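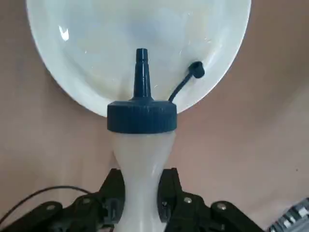

**Grirketti Manipulation Software - Perception and Planning Team**

# Gallery: squeeze bottle work on the Luvar stack

Maintained by Mihret Zeleke (planning) and Bernadette Kasprzak (perception). The page collects the wrist camera view we use most often when discussing the squeeze bottle task, with notes keyed to it. Readers are assumed to know the stack. New starters should read the Rirkon interface guide first, then come back.

## View 1: bottle held in front of the bowl

Wrist camera. Two-finger grasp at the waist of a translucent bottle, nozzle up, white bowl behind.

The notes that follow all refer to this view. Names in code type are node or parameter names in the current branch.

### Segmentation

The bottle body is the hard part. It is milky plastic, and the tan of the table shows faintly through its edges, so the mask tends to shrink inward when the confidence threshold is set high. Bernadette's workaround is to segment the cap first. Dark navy on white or tan is an easy boundary at any exposure we run, and the body mask is then grown downward from the cap with a width prior.

The prior has to allow for a waist. The first version assumed a cylinder and put the body edges outside the finger pads, which the collision checker then reported as a grasp in penetration. `body_profile` now takes a spline with five control points.

Glare on the upper-left inner wall of the bowl saturates a small patch. Depth there is not used. `glare_mask` drops any pixel over the saturation limit and grows the hole by three pixels. Do not fill the hole by interpolation before the bowl fit - the fit handles missing points well and handles wrong points badly.

### Bowl fit

Only the lower portion of the bowl is in view at this pose, so a full ellipse fit on the rim is poorly constrained along the image vertical. We fit the visible arc with a fixed radius taken from the object model and solve for center and height only. If the object model is missing, `bowl_fit` returns a status of `PARTIAL` and the planner will refuse to use the result. This is intended. Please stop overriding it in launch files.

### Nozzle axis

The axis is estimated from the two long edges of the cone between the flared base and the ledge near the tip. The ledge itself is excluded. Including it biased the axis toward whichever side had better contrast.

In image space the nozzle lines up with the middle of the bowl. Image alignment says nothing about range, and Mamo will not accept it as a precondition for tilt. The tilt primitive needs a tip position in the base frame, with covariance, and a bowl center in the same frame.

### Tether and tip cap

The tip cap hangs off the main cap on a thin strap and sits to the right of the nozzle, against the inside of the bowl in this view. Two consequences:

- The tracker can swap the nozzle tip and the tip cap when the wrist rolls. Both are navy and both are small. `tip_id` resolves the swap by requiring the tip to lie on the nozzle axis.
- The strap is flexible, so its pose is not predicted through a motion. The planner carries a swept volume on the tether side, set by `tether_radius`. Setting it to zero gives shorter paths and is only allowed in simulation.

### Grasp state

Both upright pads are against the body. Contact is read from motor current and finger position together, and the camera is used only as a check on symmetry. The waist is a convenient place to hold this bottle because the wider section under the cap limits upward slip through the pads, but it also means a small error in grasp height changes the finger opening. The controller therefore closes on force with a position limit, and the limit is computed from the body profile at the estimated height.

Squeeze control is a separate node. It takes over only after the grasp node has released the finger command topic. Running both produced an oscillation that took Mihret most of April to trace.

### Self-filter

The fingers, their hinge plates and the screw heads are all inside the self-filter mesh. The screw heads are bright and used to leak through as keypoints, which gave the visual odometry four very stable features that moved with the camera. If your odometry reports that the arm is not moving while it is moving, check that the filter is loaded.

The cable on the left is not in the mesh. It bends, so it is masked with a fixed image polygon. The polygon must be redrawn by hand whenever the cable is rerouted. The tool for this is `mask_edit`, in the Rirkon repository under `tools`.

## Replay settings

The regression set holds 1,155 recorded approaches. A short run uses 50 and is enough for a merge request that touches only perception. Changes to `bowl_fit`, `tip_id` or anything in Mamo need the full set.

| Setting | Value | Notes |
|---|---|---|
| `replay_subset` | 50 | short run, fixed seed |
| `plan_timeout_ms` | 200 | per query, hard limit |
| `max_samples` | 1,000 | per query, before fallback |
| `tip_id.require_axis` | true | do not change |

A query that reaches `max_samples` falls back to the last valid retreat path and logs a warning. More than one fallback in a short run blocks the merge.

## Open items

- Body mask still shrinks at low exposure. Bernadette has a branch.
- `tether_radius` should be a function of wrist roll. Currently constant.
- Object models for Luvar need a version field. Mihret to write the migration.

Corrections to the captions go through the normal review queue, tagged `gallery`.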